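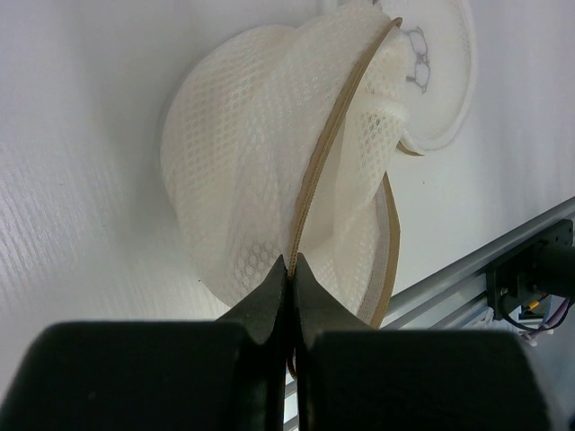 Endang Teoh had promised her aunt the bag would be mended by April, and it was already April. She set it against the white wall and looked for the place where the stitching had gone. The mesh was sound. It was the tan binding that worried her, the strip that ran down across the white netting, with a little tab of it sticking out at the side. Her aunt had bought the thing at the market in Leltville for 300, which was too much, and had carried it on the ferry to Morkia every summer after that.

"Glue it," said her brother from the doorway.

"You don't glue binding."

"Safavi's would glue it."

"Safavi's would charge her 200 and lose it."

He went to put the kettle on. Endang threaded a needle and missed twice.

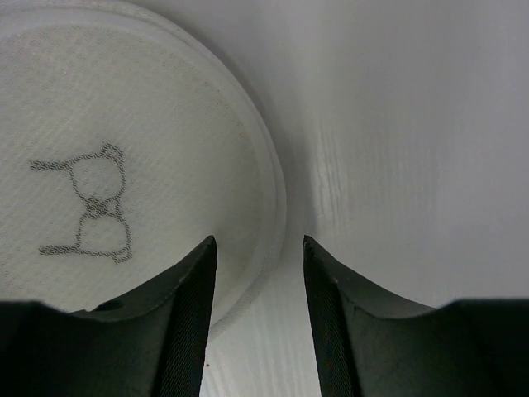
Her aunt had called at noon to ask how it was going. Endang told her it was nearly done. Then her aunt talked for a long time about the house in Halov, and the stairs, and how she might not go over on the ferry this year. She said it the way she said everything, between two other things.

"You should go," Endang said. "Your bag will be ready."

"Well, if it's ready," said her aunt.

Endang made the first stitch small and pulled it tight. By the time her brother came back with the tea she had done 3 more, and he put her cup on the windowsill and held the lamp for her.

Filed under: Short Fiction, Family

Search stories... Go

Contact us | Copyright, all rights reserved | Back to top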